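Sterkdale hand unit, section 4 - finger pads and pivots. Read 3 first if you havent done the battery.

## 4.1 Before you start

Unit off, cable out. Fingers open all the way. Clear a flat table - you will drop a screw.

You need:

- hex key from the lid pocket
- pad pair, same bag, same batch number
- lint-free cloth
- alcohol wipes
- thread lock, the weak kind
- Clondeck dry lube pen (no spray cans, see caution in 4.3)

**Caution:** Don't pull the fingers open by hand past the stop. Linkage bends. There is no spare linkage in the kit and Okabe takes weeks.

## 4.2 Swapping the pads

1. Mark the old pads L and R. Tape and pen is fine.
2. Back out the screws on the left pad, a half turn each, alternating. Don't take one all the way out first, the pad twists and chews the hole.
3. Lift the pad off straight. If it sticks, warm it in your hand. No screwdriver under the edge.
4. Wipe the seat on the finger. Old adhesive comes off with alcohol, takes a couple passes.
5. Seat the new pad. Inner flat face toward the other finger. Check it sits down at both ends.
6. One small drop of thread lock per screw. Screws in finger tight, then snug with the short end of the key.
7. Same again for the right side.
8. Close the fingers slowly by trigger. Pads should meet flat. If you see a wedge of light at the tips, loosen, press together, re-tighten.

**Note:** Always both pads. One new and one worn gives you a sideways pull on anything thin, and the logs look fine while its happening.

**Note:** Write the change on the unit card - pad batch, cycle count, initials. Unit 114 had no card for most of June and we had to throw out the wear numbers.

## 4.3 Pivots

Every 50 hours, or sooner if the trigger feels gritty.

1. Fingers open. Wipe round each bushing, dry cloth only.
2. Rock the finger side to side with two fingertips. A hair of play is ok. A click is not - stop, tag the unit, give it to Dirk Böttcher.
3. One touch of the lube pen on the bushing face. Work the trigger up to 13 times. Wipe off what comes out.
4. Check the pads again for lube. Any on the pad face, alcohol wipe, let it dry.

**Caution:** Spray lube gets on the lens. It also gets on the pads. We lost a Friday to this.

## 4.4 Re-zero

1. Power on, wait for the solid light.
2. Menu > Fingers > Zero. Fingers close, then open.
3. Read the open value. Should be 266. Off by one or two, run it again. Off by more, a pad isn't seated, go back to 4.2 step 5.
4. Save. It doesn't save by itself, whatever the old Asum sheet says.

| Symptom | Look at | Fix |
|---|---|---|
| Fingers close unevenly | pad seat, then pivot | 4.2 step 5, 4.3 |
| Open value drifts | screws on pads | snug, re-zero |
| Trigger gritty | bushings | 4.3 |
| Tip shows in view, other one doesnt | camera bracket | section 5 |

## 4.5 View check

Last thing before the unit goes back on the shelf. Use the live view on the laptop, not the little screen. Hold the unit low over a white table with the fingers wide open and something with straight edges ahead of them. Both fingers should come into view from the bottom corners, left and right, about the same amount, with clear table between. If one is well up the picture and the other barely shows, loosen the bracket, turn it a touch, check again. Drawer cabinets are good for this, the yellow frame on the clear-drawer one stands out well against the white top and the dark pads, and with the upper left drawer pulled part way out you get an edge nearer the fingers to judge by. Look at the pad holes too, the small round one near the upper end of each finger should be easy to make out. If its a smudge, clean the lens before you touch the focus. Grab a still, save it with the unit number.

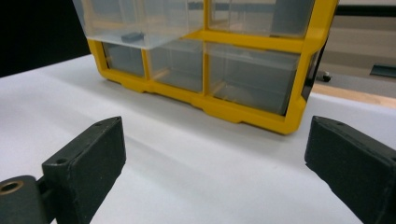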